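Section 5. Counter handover: cups, lids and carriers

Read this section before the unit does any work on a shift with customers. It assumes the mounting and first calibration in Section 4 are done and that the person reading has carried drinks for a living, or at least sat down with someone who has.

The Likora sales sheet says the two-arm unit "frees staff for the customer." In the trial at our Gosling counter it freed staff from loading carriers and gave them cup checking, lid restocking and clearing stops. Some of them like the trade. Some don't. Plan the rota for the job as it is, and don't cut a position on the strength of the sheet.

5.1 Before opening

1. Wipe the table and let it dry. Old coffee rings confuse the cup finder more than the supplier admits.

2. Check the green finger pads on each gripper. Replace any pad that is split or has started to peel.

3. Fold carriers by hand and stack them where the left arm expects them. The unit does not fold. Budget for this: a tray of 30 takes a person away from the register, and it will be the same person every morning unless the rota says otherwise.

4. Fill the lid box. Lids that are nested tightly come out two at a time, so fan them first.

5. Run one empty cycle from the Derkano panel with all staff standing clear. Keep watching until both arms are parked.

CAUTION: The arms are slow, and people stop respecting them by the second week. Nobody reaches across the table while the panel shows RUN, including the shift lead.

5.2 Loading a carrier

1. Select LOAD on the panel and enter the number of drinks. The unit handles two-slot carriers only. Larger orders go to a person.

2. Wait for the carrier to be picked up by its center tab. A grip on the side wall will crush the slot. Press HOLD and reset.

3. Confirm that each cup is lidded before it is placed. The unit does not test whether a lid is seated. Press the rim down yourself at the handover point, all the way around.

4. Take the carrier from the table only after the panel shows CLEAR.

Note: During training, use empty cups. Filov's installer told us this was optional. Two aprons and a floor mat say it isn't.

5.3 Stops and what they cost

Code 205 means a cup was not found where it was expected. Look on the table, then on the floor, and press RESUME only with the cup back in place.

Code 515 means the grip force went over its limit. Throw the cup away even if it looks fine.

Write every stop in the paper log. The panel keeps only the last 100 and overwrites the rest without asking, and a manager looking at the panel on a Monday will think the week was quieter than it was. Staff time spent on stops belongs in the log too. Without it the savings figure is worth very little.

5.4 Working positions

Cups and carriers at the unit's table:
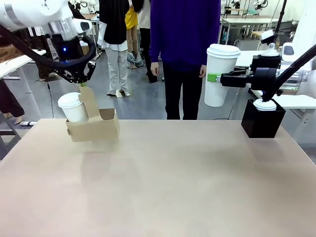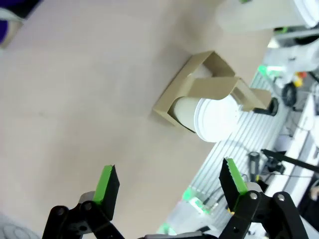

Comment received on this section, added Sun 21 September:

I'd go further on 5.3. We log the stops at our counter, fine, but the log has no column for who cleared them, and it's nearly always whoever is newest. They get pulled off drinks, so they don't learn drinks, and then at review they're told they are slow on drinks. Put a name column in and rotate it by the hour. I also disagree about the lids. Pressing every rim at the handover point is the same wrist motion all day long, and I was doing less of it when I packed the carriers myself. Could the manual give a limit for that, or at least say that one person shouldn't have it for a whole shift?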